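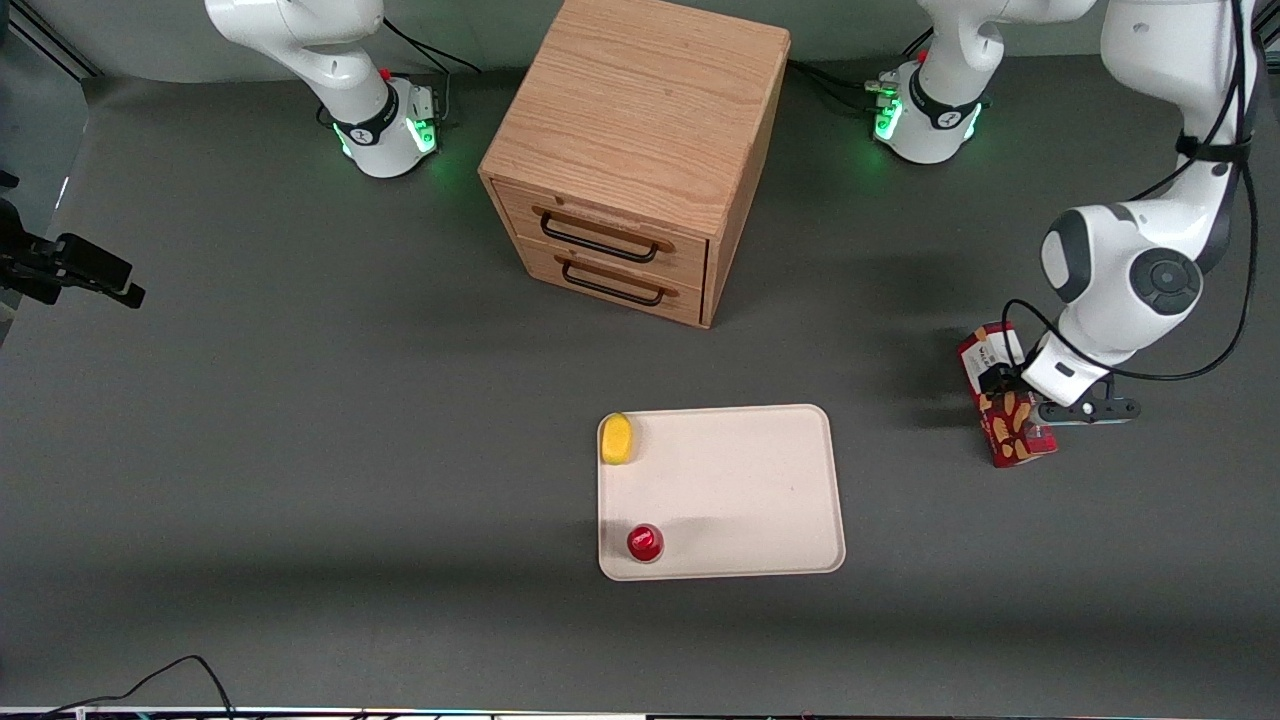

How to swell and launch a clinker-built boat after winter storage

A lapstrake hull that has stood ashore since fall will leak when it goes back in the water. The planks lose moisture in storage, shrink across the grain, and open the laps. The steps below apply to open wooden boats up to 6 meters long with copper-riveted laps and no glue in the seams. Do not use them on plywood hulls.

Before you start

Check the hull in daylight with the bottom boards out. Look along each lap from the inside. A gap that admits a thin feeler gauge will normally close. A gap that admits a coin needs a boatbuilder. Tap every rivet in the lowest strakes with a light hammer. A sound rivet rings, and a loose one moves under the finger on the rove side. Tighten loose rivets with a dolly held against the head.

Do not fill the open laps with hard compound. The plank has to swell into that space, and a hard filler will push the rivets or split the land.

Step 1. Support the keel

Set the keel on blocks at no less than three points and chock the bilges with padded shores. Water is heavy, and a boat on a road trailer with only rollers under it can be strained by even a shallow fill.

Step 2. Wet the inside

Lay old blankets or burlap along the garboards and the next two strakes. Soak them morning and evening with fresh water. Keep the drain plug out. Continue until the laps stop dripping freely, and cover the boat with a tarp between soakings. In a dry spring the top strakes need the same treatment.

Step 3. Shallow fill

Put the plug in and add water to just above the garboard lap. Mark the level in pencil on a frame and read it again after an hour. Top up as needed. When the level holds overnight, drain the boat completely and remove any dirt from the limber holes.

Step 4. Launch

Launch early in the day, in calm water, with 2 bailers aboard and a pump on the dock. Leave the boat on short lines where she can settle without catching under the dock edge. Keep the mast, oars and ballast ashore. Check her every hour until evening.

Some boats fill to the thwarts on the first night. Leave them full, tie them fore and aft, and bail out when the inflow slows.

Step 5. Load and rig

Step the mast only when she stays dry through a full night - a half-swollen hull should not carry sail. Retighten the shrouds after the first outing.

Related
Ladwood slipway: tide and depth notes
Making a burlap cradle pad
Pine tar and linseed oil: mixing by weight
Kaja Petrauskas on replacing a garboard
Winter covers for open boats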